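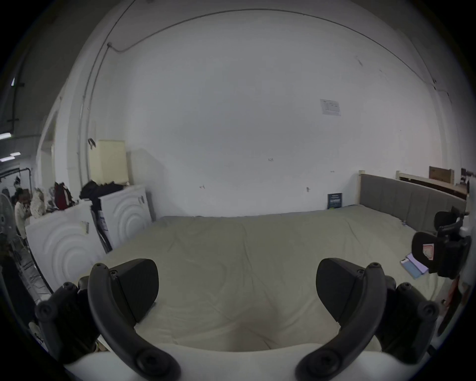

Household Chores Work Package, Progress Report to the Ulora Fund
Reporting period: March to May

1. Status

The bed-making task is on schedule. Shirt folding is one month behind. Shelf restocking, carried out with Dierckx at the Flellen store, has been deferred to the next period by agreement with the store.

2. Data

The target of 2000 bed-making demonstrations was met in May. Of these, 270 were rejected in review, mostly for incomplete episodes or a grip lost outside the camera's view. The rejected set has been kept, as failed grasps are useful for training the recovery behavior.

3. Results

The Nunau controller was tested on three subtasks: finding a sheet corner, pulling the fabric over the mattress edge, and smoothing the top surface. It completed the full sequence without help in 67 percent of trials. Smoothing is the most reliable subtask. Corner placement is the weakest, and most failures occur when the elastic slips back after the gripper opens.

Median time for one fitted sheet was 9 minutes. A person does the same job in under two. We do not consider the system ready for use in a home or a hotel, and the figure above applies only to beds with access from both sides.

Pale, plain fabric remains a problem for depth estimation. Shallow folds are often read as flat, and the gripper then closes on nothing. Small items left on the bed — phones, chargers, folded clothes — are detected in most cases but are not yet moved aside. The controller stops and waits for an operator.

4. Changes to plan

The finger pads will be replaced with a softer compound in June. Tests on pillowcases move ahead of tests on duvet covers, which need two arms and a longer reach than the present setup allows.

5. Budget

Spending is within the approved amount. We ask that the unspent travel line be moved to equipment to cover spare pads and a second wrist camera. A reply before the end of June would let us order both ahead of the next test round.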